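Malora Valley Railway Society
Locomotive 492 overhaul: progress report to the Rudo Fund
Saturday, April 27, 2019

Work on the diesel switcher went ahead on most fronts this quarter. The engine block is back on its mounts and the crankshaft passed inspection in January. Two cylinder heads were rejected for cracks between the valve seats, and replacements have been bought from a dealer in Ikeda. They still need to be pressure tested before we fit them.
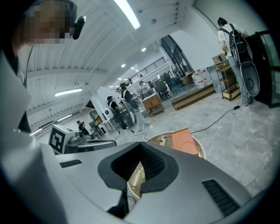 Mechanical

Both trucks are out from under the frame. The wheelsets were measured and four of the six were within limits. The other two will go out for turning as soon as the shop can give us a slot. Brake rigging has been stripped and the worn pins replaced. We had planned to reuse the old bushings but most were oval, so a full set is being made.

The traction motors were tested for insulation resistance. Number 3 read low and was baked for 18 hours, after which it came up to an acceptable figure. It will be tested again before it goes back in.

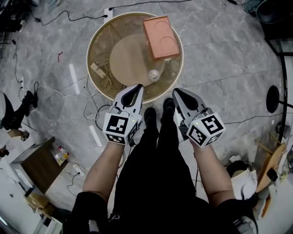 The main generator has been cleaned and new brushes fitted. Its commutator was lightly stoned and should not need further work before the engine is run.

Electrical and cab

Rewiring of the control stand is half done. Foleo supplied the cable in two deliveries, the second of which was short by one reel. The missing reel has been reordered at no charge. Cab floor steel is cut but not welded.

Spending

We spent $3,757 of the grant this quarter, mostly on cylinder heads and cable. Wheel turning will fall in the next quarter. We are not asking for any change to the total.

Next steps

Fit the heads, finish the control stand wiring, and send out the two wheelsets. The first engine start is now planned for the fall, one quarter later than in our application.

Senthil Murthy
Project manager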